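Search this site Go

Sorting Out a Seriously Ill Person's Papers at Home

2 min read

When someone in the house is very sick, the paperwork piles up on the kitchen counter with the mail. Start by giving it one place. A plain accordion folder works, kept on a shelf everyone in the family can reach.

Put the living will and the health care proxy in the front pocket. Make two copies of each. One goes to the doctor's office and one stays by the door in a clear sleeve, where an ambulance crew can find it. Write the proxy's phone number on the outside in marker.
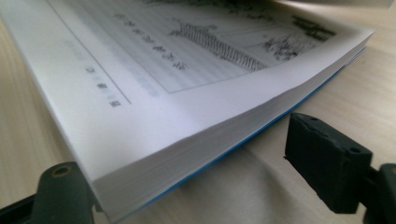
Medicine lists go in the second pocket. Write them in pencil, with the dose and the time of day, and date each new version. Throw the old list away the same day. My father was 71 when we did his, and we had three lists going before we caught it.

Bills get their own pocket. Go through them every 30 days and staple the insurance statement to the matching bill. We found one charge for $2,428 that had been sent to us twice.

Keep a spiral notebook for questions. Anyone who thinks of one writes it down, and the notebook goes along to the next appointment. If the person who is sick wants to talk about what care they do or don't want, let them do the talking and write down their own words.

Nipon Srithong

Contact | © 2020 Kekska | Back to top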